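Tostudell method

Print this page | E-mail this article

The Tostudell method is a way of training robot arms to handle small computer parts using corrections made partway through a task. It was developed at the Ranetti laboratory in Tanwood and first reported in October. The method is a form of imitation learning, in which a robot copies movements shown to it by a person.

Background

Earlier work at Ranetti used full demonstrations only. An operator guided the arm from start to finish, and the recordings were used to train a control model. The model did well on long reaches but often failed in the last few millimeters – the point where a part must line up with its seat.

Procedure

Training begins with 200 full demonstrations. The robot then works alone while an operator watches and takes over when an error seems likely. Only the takeover segments are added to the training set, which reached 1,724 segments in the first study. The model is retrained after every 20 takeovers.

The parts are a processor and a memory module. A light gray fixture plate on a slotted aluminum panel has raised ridges that cradle the processor, and the memory module is handled along the plate's bottom edge. The control model receives images from a small camera near the gripper. 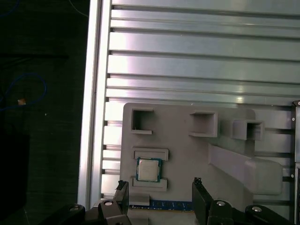
Results

In the first study, failed placements of the memory module fell by 33 percent compared with full demonstrations alone. Results for the processor were weaker. The Dahlgren test, a later trial with the fixture turned at an angle, showed a smaller gain for both parts.

Print | E-mail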